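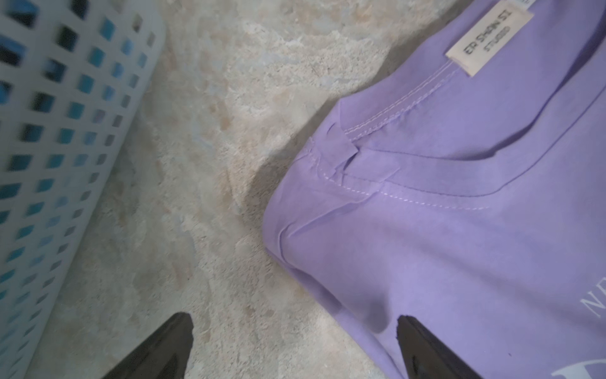

Gripper open near the shirt's edge, shirt flat on the floor

Dursun
Our student club makes a robot that puts T-shirts in a basket. The purple one is hardest for us. Where should the fingers take it?

Gotum
Go for the bunched fabric at the shoulder - flat cloth slides away. Come down 2 cm more slowly than now.

kivuldale_club
We had the same problem in November. Try the collar.

sandingate
Please check your wrist calibration first. Ours was wrong for 2 weeks.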